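3.2 Rental stress and school attendance

The survey was mailed to 2000 renting households with at least one child of primary school age, and 1662 returned a usable form. Households were drawn from the Demari and Grellico districts, where rents have risen faster than wages and the public housing waiting list has stayed closed to new applicants since August. We counted a household as being in rental stress if it spent more than 38 per cent of its after-tax income on rent.

Children in stressed households missed more school than other children in the same classrooms. The gap was widest among families who had moved twice or more in the past two years, and it held after we adjusted for parental illness and distance to school. Lammers and Nguyen-Tran reported a similar pattern in their earlier work on boarding houses, although their sample was smaller and left out families living with relatives.

Parents were also asked what they had gone without in order to pay the rent. Heating and dental care were named most often. School excursions came next — a cost that rarely appears in official measures of hardship, and one that several parents said they had hidden from their children's teachers.

A one-off payment of 500 dollars, offered through the Fullance relief program, was taken up by few of those eligible. Most had not heard of it. Others had started the form and stopped at the section asking for a landlord's signature. The program has made no change to that form as of December 2022.
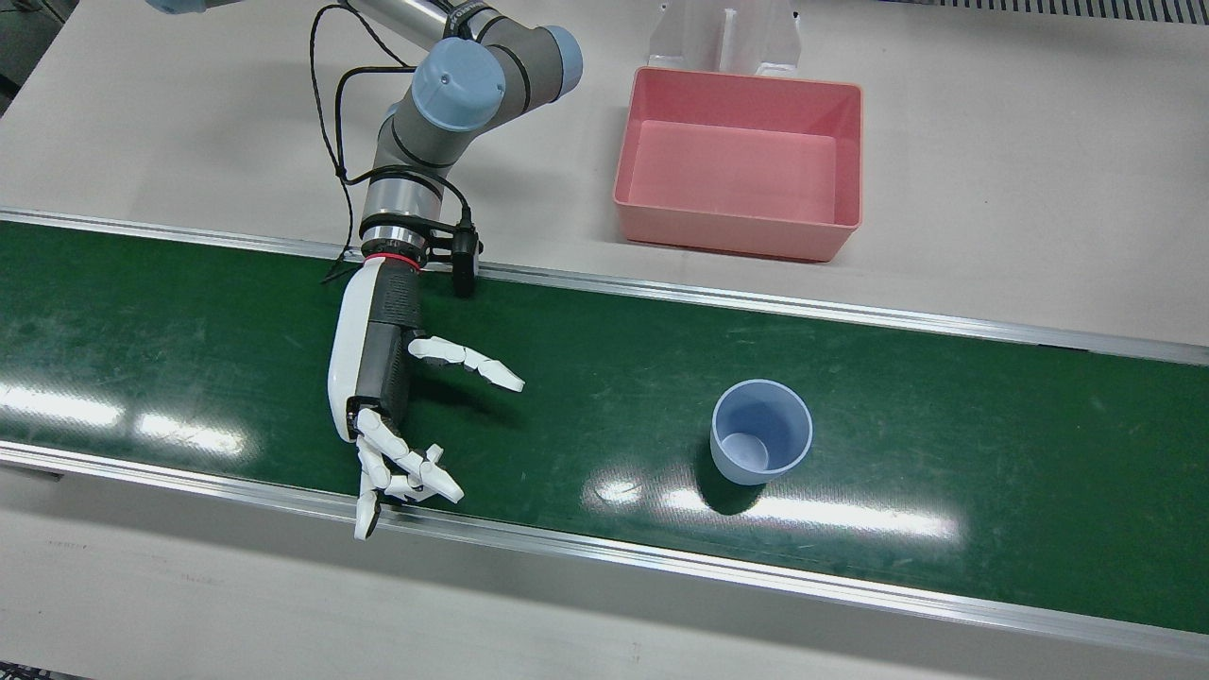 Figure 2. Robotic hand over a green conveyor belt.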